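# The Second Arm

*Two-armed robots are being pitched to small manufacturers as a purchase you can make before lunch. The budget takes longer.*

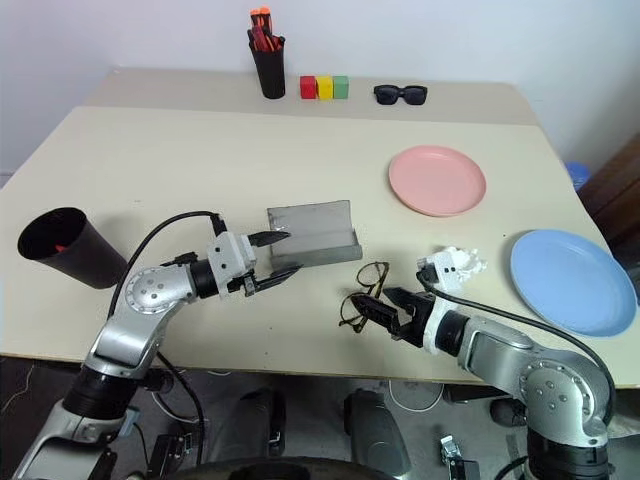
*Two arms, two grippers and a gray stand in the middle of the table. The glasses have ended up by the right-hand gripper.*

Rupert Lehner keeps his quotes in a cardboard folder, the cheap kind with a string. He has been buying equipment for Vindon, a maker of display fittings and small retail hardware, for long enough to have bought some of it twice. When I visited in January he pulled out the newest sheet, a proposal for a two-armed tabletop work cell, and laid a ruler under the bottom line.

"Read me what it includes," he said.

I read it to him. Two arms. Two grippers. Cables, controller, a mobile base. Software, first year. Remote onboarding.

"Now read me where it says the table."

There was no table. There was also no line for the outlet the table would have to stand near, or for the person who would put things on it and take them off again, or for the months in which that person would be paid to watch a machine learn to do something they could already do. Lehner had added those himself, in pencil, on the back of the sheet. His pencil total was bigger than the printed one.

I have been writing about factory equipment for a good while, and I'm used to new machines arriving with a number attached. Lately the number has been getting friendlier. The arms are lighter than they used to be, they plug into a regular wall socket, and the sales talk has moved away from speed and toward flexibility. A cell like this, the talk goes, can do a bit of everything. It can sort in the morning and pack in the afternoon. You don't program it, you show it.

Maybe so. I would like to see the afternoon part.

## What a bit of everything costs

The case for two arms over one is easy to make in a conference room. People have two hands. Plenty of dull jobs need one hand to hold and another to do: steadying a stand while a part goes into it, opening a bag, folding a pair of glasses. One arm needs a fixture for that kind of work, and fixtures have to be designed and stored, and they wear out. A second arm, say the vendors, is a fixture you can reprogram.

It is also a second arm. It has its own joints, its own gripper and its own cable to snag. It can run into the first one. When I asked Lehner what the second arm had done to his maintenance estimate, he said he had doubled it, then added a bit for the arguments between them.

He had also worked out how busy each arm would be. The job he had in mind was putting small fittings into display stands ahead of packing, a task Vindon does by hand in short runs. A typical run is 600 pieces. He went through the motions one by one and found that the holding arm spent most of the cycle holding. A clamp can hold. He has a drawer of clamps.

This is the part of the plan I'd push any buyer to do before the demo and not after it. Write down what each arm does, second by second, for one piece. If one column mostly says "waits," you are looking at an expensive clamp, and you should at least know that when you sign.

## The demo problem

Demos of these systems have a look to them. There's a table with some familiar things on it: colored blocks, plates, a cup, markers, something see-through to show that the cameras can cope. The arms reach in from either side. It is appealing, and it makes you think of a kitchen more than a plant.

I don't object to plates and blocks. They are cheap and easy to replace, and if a gripper can pick up a pair of sunglasses without trouble, that does tell you something. What it doesn't tell you is what happens on piece 438, when the bin is nearly empty and the last few parts are lying against the side wall at a bad angle. It doesn't tell you about the parts from the other supplier, which are in theory the same.

Benedito Falcão has spent his career on the other side of that handshake. He sold integration work for years and now advises small firms on whether to buy it, a switch he describes as a pay cut with better sleep. His rule is that a buyer should bring a box of their own parts, including the bad ones, and should be the one to put them down.

"If the sales engineer sets the table, you learn how well the sales engineer sets a table," he told me. "Let your most careless person do it. Put the cup on its side. Leave something in the way. Then start the clock and go get coffee."

He wants the clock to run for an entire shift. Most vendors offer twenty minutes. In his experience the ones who agree to a shift are worth a second meeting even if the result is poor, and a poor result can be priced. If the machine needs a hand every quarter of an hour, that's a wage you can look up.

I asked him how often a client brings the box of parts.

"They bring their boss," he said.

## Training is a wage

The biggest pencil line on the back of Lehner's sheet was the one for teaching. The proposal says that new tasks are "added by demonstration," and the phrase makes it sound like a thing that happens to you. Somebody has to give the demonstrations. They have to do the job over and over, with the objects in different spots, and throw out the bad tries. Then they check what the machine made of it all, and often they go back for more.

Greltitz, a contract packer that runs a pair of cells of this kind, let me see its own count for one task. The crew recorded 1,556 demonstrations before the supervisor was willing to leave the cell alone through a break. The task was moving items from a tray to a plate. The packer considers this a success, and I am not going to argue, as the customer renewed. But the original budget had put training under "setup" and given it the same amount as the cost of shipping.

There's a second expense hiding behind the first. The people who are good at demonstrating a job are generally the people who are good at the job. While they teach, they aren't producing. Greltitz covered the gap with overtime and charged it to a different department, so for half a year the cells looked cheaper than they were and the packing line looked worse. It took a new bookkeeper to notice.

Then the customer changed the tray.

## Rent, buy, wait

Some sellers have answered the cost worry with rental. Pralemari, one of the suppliers that quoted Vindon, offers its two-armed cell by the month, with service included and a minimum term of 2 years. I'd call that a loan with a phone number. The monthly figure is pleasant. Multiply it out and the total passes the purchase price before the term is over, and at the end the arms go back, and so do the demonstrations your crew recorded, unless you have asked for them in writing.

Lehner did ask. The reply was that the recordings were "part of the platform." He underlined that and put a question mark next to it, and the question mark was still there when I left.

Nägeli, a rival, will sell outright and leave the recordings with the buyer, but its quote has support in three levels and the lowest of them is email. Falcão's advice on support is to find out what a replacement gripper finger costs and how long it takes to show up. Fingers break and cables fray. He would keep a spare gripper on the shelf from the first day and put it in the capital request, where the board will complain about it once. Ordered later, as an emergency, it gets complained about for a year.

Waiting is the option that gets the least space in the brochures. It has a cost too, and skeptics like me should own up to it. A shop that can't hire for its short runs is turning down work right now. If Vindon had three openings it couldn't fill, Lehner's arithmetic would come out differently, and he says so. He has one opening. He also has a supplier who can mold the fitting with a tab on it, which would let a person do the job in half the time with no arms but their own.

The tab would need a change to the mold. He got a price on it the same week as the robot quote, and it's in the same folder, one sheet, no subscription.

He hasn't decided. The vendor has offered to bring a cell to Vindon for a trial, and Lehner has said yes on the condition that it runs for a full shift with his parts on his table. He was measuring the table when I came in. The mobile base on the drawing is wider than the gap between the legs, so he will need either a different table or a different gap. He turned the quote over and wrote that down, too.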